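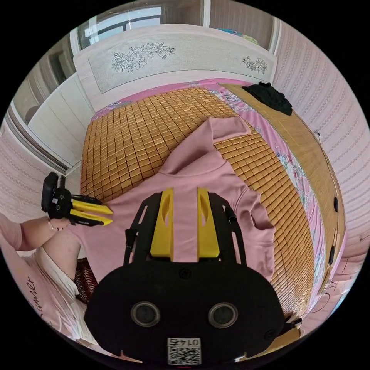 About Radwood

Radwood is a small news service covering armed conflict, ceasefires and peace talks. Vaughan Ormsby and Sem Declercq started it with a shared desk in Ngata. We now have 15 contributors and publish a briefing on weekdays.

Casualty figures are attributed to whoever gave them. If the army and a rebel group disagree, we print both.

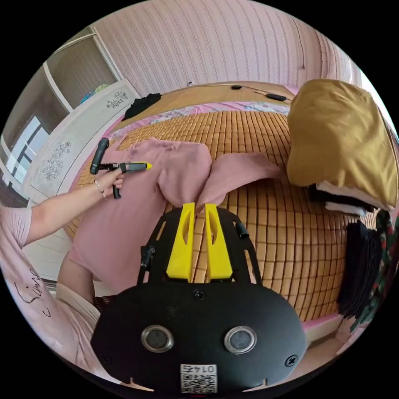
Displaced families are the other half of our work. Our Norkulel series covers life away from the front: rent, school places, a bed with a pink garment and a folded mustard-yellow blanket on it. It runs every second week.

Subscriptions cost 50 a year. Corrections go to Sem.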